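The owner of the coffee counter at Privton has a rule about cups, and she told it to me before I'd even sat down. "If you have to look for one, it's in the wrong place." She has run the counter for 16 years, first out of a cart on Levotmont Street and now in the back half of a stationery shop, and she talks about paper cups the way other people talk about their kids!

I'd come to ask about the coffee, to be fair. We got there eventually (the house roast is called Tveit, it's dark, I bought two bags). But she kept drifting back to the counter itself - what sits on it, what got thrown off it, what she's still mad about.

"Everybody buys a plastic tube for the wall," she said. "I had one. You pull one cup and get four." She orders 1000 at a time and used to leave the sleeves standing by the sink, where they'd tip over every morning around the 7 a.m. rush. Now the sleeves live under the counter and only a few cups come up top.

I asked whether a stand was really any better than a plain stack. She laughed at me. "A stack is fine until somebody's elbow gets there. I like a heavy base. Wood, if I can get it." Her first one was all wire and she gave it away after 2 weeks.

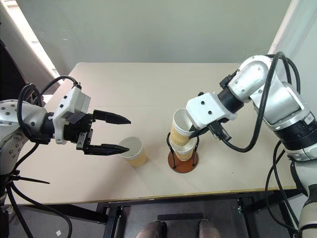
Words by the Witier Neighborhood Pages staff
Filed under: Counter Talk

A wooden base with black wire on top is the sort she means, round and reddish brown, with room around it on a pale table. She'd have something to say about a cup tipped over on its side up there, and about the one left standing out on the table too. "Strays," she calls those. At closing she goes down the counter and puts every stray back, and it takes her some 20 minutes with the wiping.

Then she made me another coffee, and I forgot to ask about the pastries.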